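Why I leave the washing machine door open

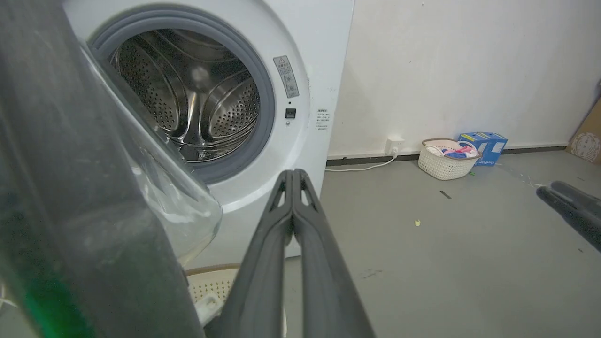
Pyo

2018-09-18

When I moved to Vemgate, I had never owned a washing machine. At home my mother washed everything and I only carried the basket. So in the first winter I did what seemed tidy to me: I took out the clothes and I closed the door until the next time.

After 2 months my towels had a smell. I washed them at a higher temperature, I used more powder, and then I bought a bottle of perfumed liquid called Zestodik, which made them smell of lemon and of old cellar together. My neighbour on the ground floor asked me one question: do you close the door? I said yes, of course. She shook her head.

Now the door stays open between washes. It takes some place in my small bathroom and I have hit my knee on it more than once, but I am used to it.

I also clean the grey rubber ring around the opening. It has folds, and you must pull them back a little with your fingers to reach inside. In mine I have found hair, a button and 2 coins of 20 cents. I wipe it with a cloth and warm water, then I go over the inside of the glass. The steel drum I only turn slowly by hand, to feel if a sock has stayed behind.

The warning label by the door I confess I never studied, the letters are very small. The instruction book from the shop, Rurneo, has 76 pages and I have read the part about cleaning twice.

The towels are good again. In October I want to try the drawer for the powder, which I have not yet managed to pull out completely. If somebody knows how hard I can pull, please write to me.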